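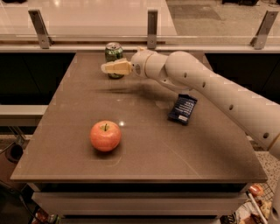
Several of us on the early shift asked whether the arm means fewer hours by spring, and whether anyone would say so in writing. That was the first message in the staff inbox, and it is still the one that gets repeated most. The answers below were put together by the staff side at the Farnville site. Management read them before they went up and asked for two changes. We made one.

So, does it mean fewer hours?

We don't know. The company's written position is that no contracted hours will be cut "as a direct result" of the Prinine project before the end of the trial. We asked what an indirect result would look like and haven't had a reply. Keep your own record of your shifts from April onward.

What is the arm supposed to do?

Pick single items – a can, a snack bar, a piece of fruit – and put them where the order says they go. Velau supplies the system and its people set it up. It does not unload deliveries, check dates, clean up spills or talk to customers. All of that is still ours.

Is it faster than a person?

Not in anything we have been shown. The sales material gives a figure of 500 picks an hour. When we asked under what conditions, we were told "ideal" ones. Ask anyone who has worked the lunch rush how often those come along.

Hasn't it already handled thousands of items?

The number on the break room poster is 2,101. It counts attempts. The poster doesn't say how many of those ended with the right item in the right place, and we have asked for a version that does.

Who fixes it when it stops?

Officially, Velau's support line. In practice, whoever is standing nearest. If you haven't had the training session, you are not expected to reset it, reach past it or free a stuck item. Press the stop button, tell your shift lead and go back to your own work. The time goes down as downtime for the system and should not count against your pick rate. If it does, send us the sheet.

Do I have to take the training?

No. It lasts 40 minutes and is paid. Some people found it useful. Others said most of it was a video. Turning it down can't be used in your review, and we do have that one in writing.

Will trained staff be paid more?

There is no plan for it. We think looking after a machine on top of your normal job is extra work and ought to be paid as such. Management calls it "a development opportunity."

Didn't this work out fine at Sæther?

It depends who you ask. Nobody was let go there. But 5 people left during the first year and their jobs weren't filled, so the site now runs with a smaller crew. The company describes this as natural turnover.

Does it record us?

It uses cameras to find items. We were told the footage is kept for improving the system and isn't used for discipline. We asked how long it is kept and who can open it. No answer yet.

Are you against the whole thing?

No. Plenty of us would gladly hand over the repetitive reaching – ask anyone with a bad shoulder. We would like to see it do that job for a full month, with the real numbers on the wall, before anyone redraws the schedule.

Where do I send a question?

Staff inbox, or the paper box by the lockers if you'd prefer to leave your name off. We update this page when we get answers.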